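Workshop Notebook, Textile Conservation and Storage
January 2024
Entry by: Cristóvão Leitão
Subject: Moisture regain of mixed soft goods in corrugated storage

The purpose of this trial is to determine whether uncoated corrugated board is acceptable for short-term storage of household textiles before assessment. The Mota storeroom has been held at 40 percent relative humidity since August.
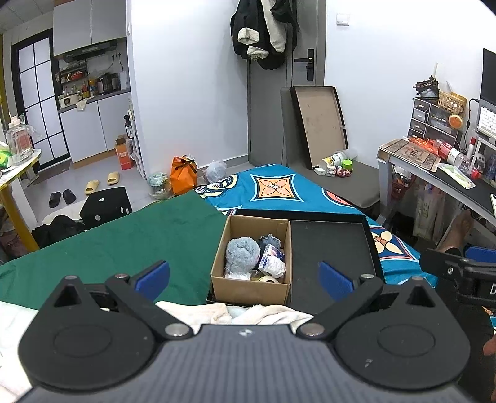 Wool reference swatches from the Wunditz lot were conditioned in the storeroom and weighed on the Trarkley balance. Starting mass for the full set was 211 g. The balance was checked against the 1000 g standard before use and agreed within tolerance. Pile fabrics are to be weighed separately, as they release moisture more slowly than flat weaves and would distort the average.

Colleagues are reminded that swatches must be handled by the label end only. Two entries in the previous volume had to be struck for this reason.
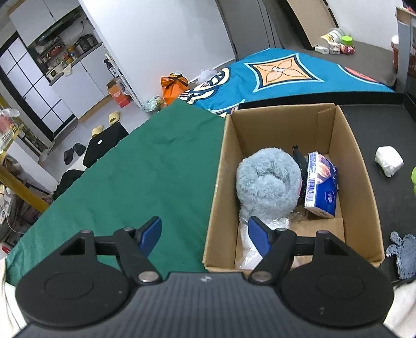
Procedure for the second run

Condition the swatches for 6 days. Record mass at the start and end of each working day. Keep the Mevine data logger at the same shelf height throughout, and note any occasion on which the door is left open.

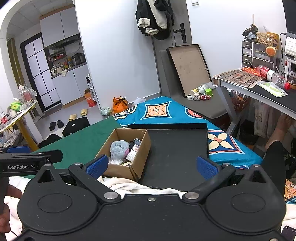 Readings from the upper shelf ran slightly high in the first run. The logger placement is suspected, but the seal on the north door has not been ruled out. Maintenance has been asked to inspect it.

Outstanding: replacement desiccant, blank weighing sheets, and a decision on whether cotton swatches should be included. C.L. to raise the last item with the Wunditz office.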